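Section 4. Setting up the route timer and walk log

Do section 3 first (charging, strap, pairing). If the Mussa still blinks amber it isn't paired and nothing below will work.

4.1 Before you go out

1. Hold the side button until it buzzes twice. One buzz is just the backlight.
2. Open the Udov app on your phone. Pick Walks, then New Route.
3. Type a name for the route. 12 characters max, spaces count. Longer names get chopped on the wrist screen and you end up with two called "Home to Schoo".
4. Set your step length. Default is 70 cm. Fine for most adults, too long for kids and for anyone using a cane.
5. Press Save. Wait for the check mark before closing the app.

Note: the step length is stored per person, not per route. Change it once and all your old routes get refigured. Signe Laxdal lost a whole spring of distances this way, so export first (section 7).

4.2 Picking a practice route

Pick something short and dull for the first one. Side streets are good. Curbs, a couple of corners, a place to stop. Skip the park loop for now, winding paths confuse the corner counter until it has learned your turns.

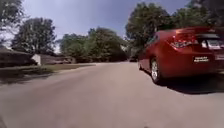

Trarircombe, July

Test walk notes, second printing. The route we used for the numbers in this guide is 415 meters one way with one turn. Dörte Harms walked it with the old firmware and the new one, same shoes. New firmware is better on corners, about the same on straights. If your unit came in the gray box you have the new one already. If it came in the Sanby pouch, update it before you go on (section 2.6).

4.3 Marking the start and end

1. Stand still at your starting point. Really still, the unit is zeroing itself.
2. Press the side button once. Screen shows READY.
3. Start walking at your normal pace. Don't look at the screen for the first bit, bending the wrist throws off the count.
4. At the far end, stop, press once. Screen shows END?
5. Press again to confirm. If you do nothing it keeps counting, and you'll have your walk plus the trip round the grocery store.

CAUTION: do not press and hold at END? — a long press erases the route with no warning and there is no undo.

CAUTION: stop walking and step out of the way before you use the buttons. Never set up the unit while crossing.

4.4 Adding waypoints

A waypoint is any spot you want a split time for. Corner, mailbox, bench, whatever. You can have up to 12 on a route.

1. While walking, tap the glass twice. Short buzz means saved.
2. No buzz, tap again. Gloves don't work well.
3. Back home, open the route in the app and name each waypoint. Do it the same day or you wont remember which was which.

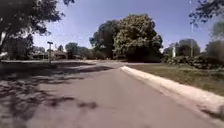 Waypoints can be moved after the fact. Drag the dot along the line in the app, then Save. You can't drag a dot off the line. If the line itself is wrong, delete the route and walk it again, quicker than trying to fix it.

Two waypoints too close together get merged. The later name wins. Olga Alarcón's fix is to put a period after the first name, which makes the app leave both alone. No idea why it works.

4.5 Heart rate on hills

Off by default, it eats the battery. To turn on: Settings, Body, Pulse, On. Wear the strap one finger above the wrist bone, snug.

The alert limit is set to 138 out of the box. Ask your doctor what yours should be and change it under Settings, Body, Alert. The unit is not a medical device and the reading lags on a climb. Feel bad, stop, never mind what the screen says.

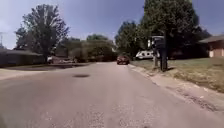 Why does my uphill walk come out longer than the same walk going down?

Your steps are shorter going up, so you take more of them, and the unit multiplies every one by the same step length. Turn on Slope Adjust in the route settings and walk it once each way. After that the two figures should come out close.

4.6 Sending the log

1. Phone and unit in the same room.
2. In the app, Walks, then the arrow at top right.
3. Pick Table or Summary. Table has every split. Summary is one page, better for printing.
4. Enter the address and press Send.

If it hangs at the sending screen, turn the unit off and on and try again. Walks are kept on the unit untill you clear them, so nothing is lost.
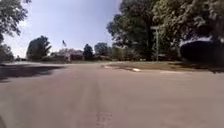
Fig. 4-3. Street leading to a wide intersection.

4.7 If something goes wrong

Distance is zero — you never got READY. Redo 4.3.
Distance is double — END? wasn't confirmed and you walked back.
Splits missing — check for merged waypoints, see 4.4.
Screen upside down — Settings, Wrist, Left or Right.
Amber blink mid-walk — lost the phone. Keeps recording anyway, carry on.

Corrections to this section go to Liesbeth Coppens. Strap and charger problems go to Sebastián Quiroga, put the serial number in the subject line.

Section 5 covers shared routes.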